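Operating Rules for Mobile Manipulators in Shared Offices

November 2, 2019
Posted by Teodor Manole

In October the working group at Clevuvier completed its revision of the rules for mobile manipulators in occupied offices. I had the privilege of drafting the section on storage furniture, and I wish to record the main points on this blog while they are fresh.

The previous edition ran to 40 pages and treated a cabinet as a fixed obstacle. A cabinet door is a moving part. When it stands open it narrows the aisle, and its lower corner is easily missed by a person carrying a load. The new text requires that the swing area of every door be marked on the robot's map before any task is assigned.

We reviewed 3,560 entries in the Ploneo task log. Of these, 817 concerned doors or drawers, and many had been filed under "navigation," where no one responsible for handling tasks would have read them. Door entries now have a heading of their own.

Section 2 deals with the state of the floor and the furniture. Office chairs are to be treated as movable at all times, even when unoccupied.
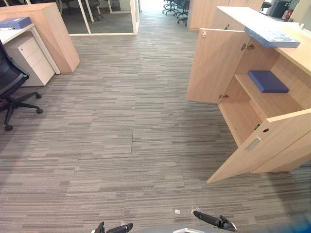 The operator shall confirm that each door left open is recorded as open, and that it is closed before the robot is released to another aisle. Items placed on top of a cabinet must be set back from the front edge. Small scraps on the carpet are to be picked up by staff before work resumes.

Mofokeng has asked whether the same rules should apply to sliding doors. My own view is that they should, with a separate table of clearances. Comments on that point may be sent to me through the contact page.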